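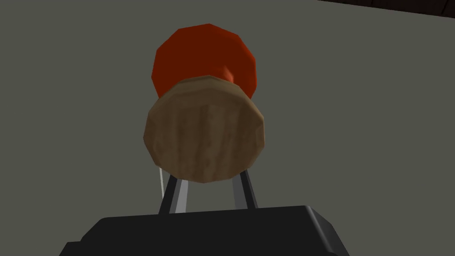
Backlund gripper build moves to grasp testing in simulation

2018-03-18

Members of the Sokilberg shared workshop have started grasp trials in simulation for Backlund, a two-finger gripper intended for a bench-top arm. The model holds a wooden cylinder with a rounded red cap between two straight metal fingers.

Rodel Tiongson, who wrote the contact model, said the test part was kept at a low polygon count to shorten each run. The faceted rim gives the solver flat segments to work with, but it also makes the contact point jump when the part rolls in the grip. A finer mesh will be tried once the friction values have settled.

The current batch is 900 runs, with the closing force held at 20 newtons and the part's starting tilt varied by up to six degrees either side of vertical. Results are logged by finger position and slip distance. Grips taken near the edge of the wooden section are scored separately from those taken at its centre.

Alvar Solberg is machining the physical fingers from aluminium bar on the workshop mill. The gripper body will be printed in two halves and bolted, with the servo accessible from underneath. Njål Engebretsen is rewriting the driver so that the simulated and real grippers accept the same commands.

Bench assembly is scheduled for December. The mesh files and solver settings are on the workshop server in the Backlund folder.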